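3.2 Sorting and staging of laundry in the bedroom

Bedrooms were the room in which households differed most from one another. In the kitchen and the bathroom, textiles had a fixed place and a fairly fixed route to the washing machine. In the bedroom they were put down on whatever surface was nearest, and in most of the 39 homes that surface was the bed. Langat and Probert coded each item by the place where it was first set down, the place where it waited, and the container it ended up in. The codes follow the Vescombe scheme with one change: we treat the top of the bed and the floor beside it as separate places, even when the distance between them is short.

The most common arrangement was a basket on the floor against the side of the bed. Participants gave two reasons for it. Items could be pushed or dropped over the edge of the mattress without being carried, and the basket did not take up walking space. Figure 4 shows an arrangement of this type, with a woven wicker basket on a gray rug against the side rail and a crumpled white cloth on top of the bed.

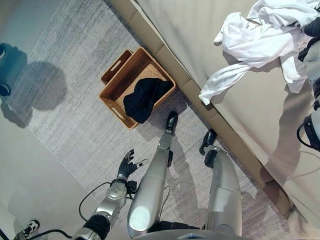 Homes that kept the basket in a closet or hallway showed a different pattern. Clothes and bedding stayed on the bed longer, and 12 of the participants in this group said they had slept next to a pile at least once during the diary period. Bed height mattered less than we expected. The low platform beds in the Bahrami apartments and the taller frames in the Gavum houses gave similar results once the position of the basket was known.

White items were handled with more care than colored ones. They were more often picked up one at a time and looked over before being put in with the rest. Several participants said that a white sheet and a white shirt are easy to confuse when both are bunched up, and that they had to find a hem or a collar before deciding where the item belonged. Pinching a fold and lifting was the usual first move. Gathering with both arms was kept for full sets of bedding.

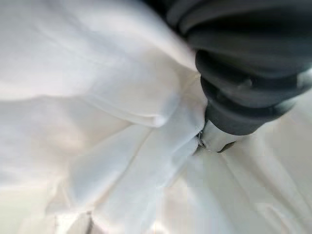
Did participants fold items before placing them in the basket?

Folding at this stage was rare. Dirty items went in as they were, and only 13 participants reported folding anything before it was washed, mostly large sheets that would otherwise hang over the rim. Clean items were folded on the bed, and the basket was then used to carry them to the closet or dresser.

A second visit in March repeated the interviews with the same questions. Manolakis and Arabzadeh checked the new answers against the diaries, and the differences are listed by household in the appendix.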